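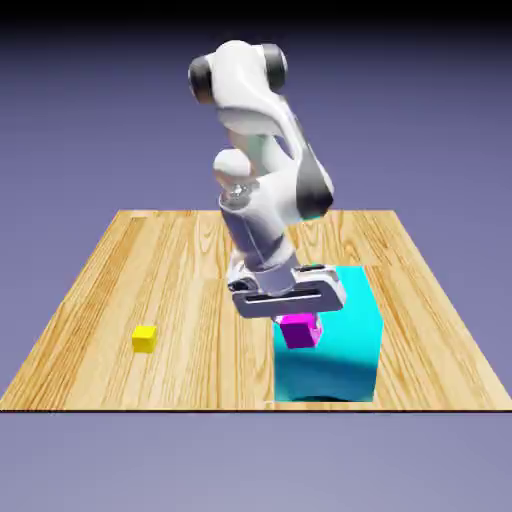
*White arm over a square wooden tabletop, computer rendering*

My uncle left me his half of a ferry, and I didn't even know you could own half of one. The other half belonged to Reda Fawzy, who met me at the landing in Grernlow with a thermos under her arm and looked me over like I was a used couch.

"You're the nephew," she said.

"I'm Afiq," I said. "Afiq Purba. I've never been on a boat."

She laughed so hard she had to set the thermos down! Then she showed me how to untie the rope, and off we went.

The Dostier (that was the ferry, named after a hill you can't see from anywhere on the river) crossed from Grernlow to Nadar and back, seven trips a day, eleven when there was a market. She carried bikes, goats, wedding cakes, and one time a piano that Reda still refused to discuss. My uncle had run the engine for sixteen years. Reda did the steering and the shouting.

I was terrible at it, and I mean really terrible. I flooded the engine on my first morning and we drifted sideways down past the reeds with a whole school choir on board, and the choir thought this was wonderful and started singing. Reda didn't say a word until we'd bumped up against the mud. Then she said, "Your uncle did that too," and went to find the pole.

So I stayed the week, and then it was June and I was still there, sleeping in his little room over the bait shop and wearing his sweaters. They smelled like diesel and oranges. I never did figure out the oranges.

One evening, after the last crossing, I was looking for a wrench in the engine box and found a coffee can pushed way at the back. It had money in it, 1,000 even, all in small bills, and a note in his handwriting — "for the bell."

"What bell?" I asked.

Reda took the note and held it up to the lamp for a long time. We'd always used a whistle, a cheap plastic one on a string.

"She had a bell once," she said. "It went over the side the night we bought her. We were dancing." She folded the note up small. "I told him it was my fault. He told everybody it was his."

I didn't ask anything else, and you wouldn't have either if you'd seen her face. The next day we tied up after the second trip, which made a man with a crate of ducks pretty angry, and took the bus to Drisen, where there's a place that sells parts off old boats. Reda rang every bell in the store. The owner went outside to wait.

She picked a dented one with a crack near the lip. It sounds like somebody dropping a pan, and you can hear it clear across to Nadar. I get to ring it on the way out. Reda rings it coming home.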